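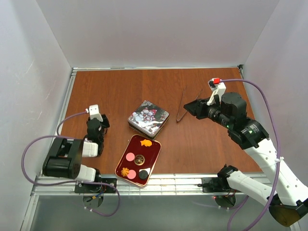
Shanti Kashyap
Read the Escombe burial ground ruling on Thursday, all 138 pages of it. A few notes, because most of the coverage has it wrong.

The Fletano congregation bars married-out daughters from being buried in the family plots. Two sisters sued. The trial court called the rule a matter of doctrine and dismissed.

The appeals court reversed. It did not say the rule is unlawful. It said the trial judge skipped a step: is the rule religious, or is it a term of the plot deeds? Those get different treatment.

The deeds matter here. The trust sold 894 plots to the public record, and the form deed says "heirs of the body." Nothing in it about marriage.

The trust's answer is that everyone who bought knew the custom. Maybe so. But the oldest written version anyone put in evidence is a set of meeting minutes from Farnel, and those talk about seating.

Paragraph 61 is the one to read. Judge Ulloa says a court can't decide what a faith requires, but it can read a contract the faith's trustees signed.

The dissent is short and worth your time too. It says splitting deed from doctrine will pull judges into every cemetery dispute in the state. I think that worry is fair.

Next is a new hearing on the deeds only. The trust has until July to ask for review. I'll post the filing when it's up.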